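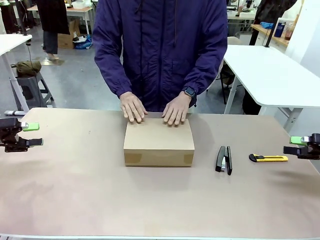

Two grippers, one table: notes for my talk

(Slide 1. Speak slowly. Wait until the door is closed.)

Good morning. My name is Wissam Khoury and I work in the testing group at Fendby. I have 20 minutes, so I will keep the introduction short. I want to tell you how we compared two pairs of grippers on the same two-arm robot, and which pair we kept.

(Slide 2)

The first pair is called Matar. It has stiff fingers and it closes fast. The second pair is called Dalar. Its fingers bend a little at the tip, and it closes more slowly. Both pairs fit on the same wrist plate, and we did not change the arms or the controller between them. I say this early, because last time I was asked about it three times.

(Slide 3: the task)

The task is packing work. A cardboard box, a stapler, a utility knife. The robot must take a tool from the table, put it down in a marked place, and then hold the box steady from both sides. It sounds easy. For a person it is easy.

Before every trial a person sets the table. The box is closed and the flaps are pressed flat by hand. We learned to be strict with this step. If one flap stands up even a little, the finger touches it first and the box turns. For the first week we did not write down the state of the flaps, and I had to throw away all results from that week. Please do not repeat my mistake.

(Pause here. Drink water.)

(Slide 4: numbers)

We made 1,225 trials in total. From these, 298 were stopped by the operator before the end. A stopped trial is counted as a failure, also when I personally believe that the robot would finish it. I had a long discussion with my colleagues about this rule and I still think it is the right one.

Matar was better with the box. The stiff fingers press evenly and the box stays where it is. Dalar was better with the knife, which is thin and lies flat on the table. With Matar the fingertip often pushed the knife away before it closed. With the stapler I can not show you a clear difference.

(If they ask about the knife blade: in our rules the grip must be on the handle. A grip on the blade is a failure.)

(Slide 5: time)

Changing from one pair to the other takes 23 minutes, with calibration. I wanted to change after every trial, to be fair, but with this time it is not possible. So we changed after each block. The order of the blocks was decided by a random list, made before we started.

(Slide 6: what I would do different)

First, the light. Our room is used by other people too, and the light was not the same in the morning and in the evening. The wrist cameras did not like it. Second, the boxes. A box becomes soft after many grips, and we used each one for too long. Now we take a new box after every block.

(Slide 7: decision)

We kept Dalar, but with 3 mm more opening and a harder pad on the inside of the finger. It is still weaker than Matar on the box. For our customers the thin objects are the bigger problem, so I can accept this.

The full table of results is in the Flerkidance folder, and I can send it to anyone who writes to me.

(Questions. Repeat each question in the microphone before answering.)

Related talks
Calibrating two arms on one table
Wrist cameras and changing light
Matar finger pads: wear after long use
How we write a trial protocol
Flerkidance project: notes from January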